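Plarden Senior Dog Program
Progress report to the Szabo Fund, second period

This report covers the work done at our Plarden and Tidura sites from March through May. The grant pays for joint and mobility checks for older dogs whose owners could not otherwise afford them, and for follow-up at home.

Visits. We planned for 90-minute clinic sessions and kept to that length. In the period we saw 104 dogs, most of them over the age of 8. Each dog was weighed, watched walking on a flat surface and on a short ramp, and checked for stiffness in the hips, elbows and lower back. Owners left with a one-page sheet on walks, bedding and floor grip. The sheet was rewritten in April after several owners told us the first version was too long.

Weight. Extra weight is still the most common problem at both sites. We now give out measuring cups with the sheet and ask owners to come back for a weigh-in. Return visits are good in Plarden and poor in Tidura, where the bus stop near the clinic was moved in the spring. We have started offering phone check-ins there – these take less time but tell us less.

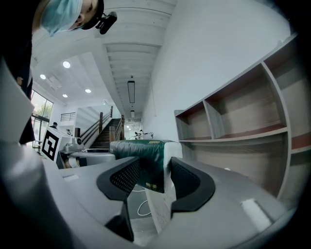 A mask and cap, with gray equipment in the foreground.

Supplies. The ramp and the non-slip mats ordered from Fosasero arrived 3 weeks late. The first sessions in Tidura were held with borrowed yoga mats, which slid on the tile. The new mats have stayed put and are easy to hose down.

Spending. We spent $780 less than budgeted, nearly all of it on travel. We would like to move this amount to lab work, as more dogs than expected needed blood tests before starting pain medicine. Please let us know if a written change request is needed.

Next period. Summer heat will be the main concern. Sessions in Tidura will move to 7:30 in the morning, and the home sheet will get a short section on water, shade and hot pavement. We also need a second floor scale – the one we share between sites has to be reset after each trip. A quote will follow with the June figures.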